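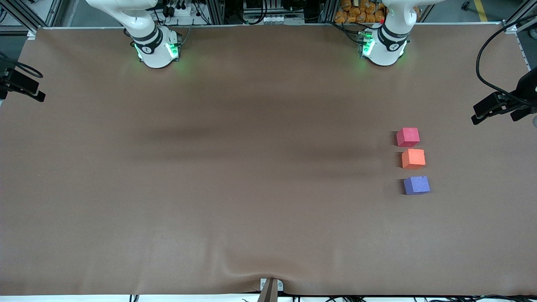 The woman who fixes accordions in Zeltholm would like it known that she does not take requests. People hear what she does for a living and ask for a polka. "I tell them I only play the one note," she says. "Then I check if it's sharp and go on to the next one."

Her shop, Biltum Reeds, is up a flight of stairs that customers complain about, usually while carrying 25 pounds of instrument. She opened it 13 years ago, after quitting a job in insurance claims. The two lines of work have more in common than you'd guess. "Someone brings you a wreck and says it was like that when they got it."

Most of what comes in has spent decades in an attic. The wax that holds the reeds dries out and cracks, the leathers curl up, and moths eat the felt under the keys. A full tuning can mean going over more than 400 reeds, scratching a hair of metal off each one, putting it back, listening, and doing it over. She once had a customer ask if she could do it over lunch.

"I said sure, which year?"

July is her worst month. Heat softens the wax, and people leave accordions in parked cars on the way to festivals. She has a speech about this. She gave me the whole speech, and I don't even own an accordion.

What does it cost? She sighs at the question the way a dentist might. A big job runs close to $2000, and plenty of the instruments aren't worth half that. She tells people so before she takes a deposit. "They say it was Grandpa's. I say I'm sorry to hear it. They pay anyway."

There is a waiting list of 8 months, which she considers short and her customers don't. The only person who ever jumped it was a wedding player whose bass buttons had jammed down the night before a job. She had him going again by 2 in the morning. He sent her a fruit basket, mostly pears.

I asked if she listens to accordion music at home.

"God, no," she says. "I'd hear the reeds."

She then asked if I wanted to try one. I got as far as undoing the straps, and she took it back.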